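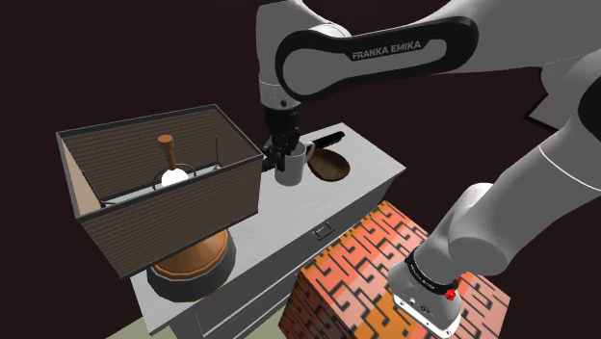

Hi! I'm Weronika Kalinowski, and I'm looking for people to come spend an afternoon driving a robot arm in simulation and telling me which controller drives you up the wall. You get paid, you get coffee, and you don't need to know a thing about robots. If you do know a thing about robots, come anyway, I need a few of you too.

Some background. I run the testing side of Flolludeck, a small project comparing ways of steering an arm by hand. For the past year we've been building up a set of simulated kitchen and household tasks — mostly pick it up, carry it over, put it down somewhere sensible — and all of them use a Franka arm with a parallel gripper. My colleague Jolanta Marciniak builds the tasks and I break them. Mugs are my personal favorite. You can grab one by the side, by the rim or by the handle, and people have surprisingly strong feelings about which is right (I'm a side person, Jolanta is wrong).

What we want to find out now is how the controllers stack up when somebody other than the two of us is using them. We have far too much practice and our numbers are useless.

## What you'd be doing

You'll sit at a desk with a big monitor and try two controllers. One is the Prillell, a puck you push, pull and twist with one hand. The other is the Fellano, a handheld grip with a trigger, so the arm follows your hand around and the fingers close when you squeeze. Half of you will start with one and half with the other.

With each controller you get a practice stretch and then four tasks. They're short. Things like moving a mug from one part of a counter to another, or lowering something into an open box without banging the walls. We'll also switch the camera view on you between tasks, because I strongly suspect that one of our views makes it really hard to judge how far the gripper is above the counter, and I'd like to find out before we use it for anything serious.

After each controller there's a short form, and at the end we chat for a bit. Please be rude about the controllers. I didn't build either one.

## Time and money

- One visit, 190 minutes including breaks
- $100, paid the same day
- Snacks, and parking behind the building if you drive

I have 30 spots. If you have to stop partway through, you still get the full amount.

## Who can sign up

Anyone 18 or over who can use a handheld controller comfortably for a few minutes at a stretch. Glasses are fine. Left-handers, please please write to me! The Prillell works with either hand and we've got a left-hand setup for the Fellano too, but so far the only person who has tried it is me, and I'm hopelessly right-handed.

If you play a lot of video games, or you've flown drones or run an excavator or anything like that, mention it when you write. It won't rule you out, I just want a decent mix. And if screens with moving views tend to make you queasy, tell me that as well and we'll talk it over first.

## What we keep

We record how the simulated arm moves, what you do with the controller, how long each task takes and what you put on the forms. We don't film you. I take notes during the chat, and your name is stored separately from all of it. You can ask me to delete your data any time up to the end of August.

## How to sign up

Stop by the Flolludeck desk and leave your name with me or Jolanta, or reply to this post with a couple of days that suit you. Afternoons are easiest for us, but I can do a few evenings if that's the only way you can make it. Sign-ups open 07/01/2022 and sessions run until the spots are filled.

Bring a friend if you like — you'll have separate sessions, but there's a couch, and whoever is waiting can have a go on the practice setup.

Weronika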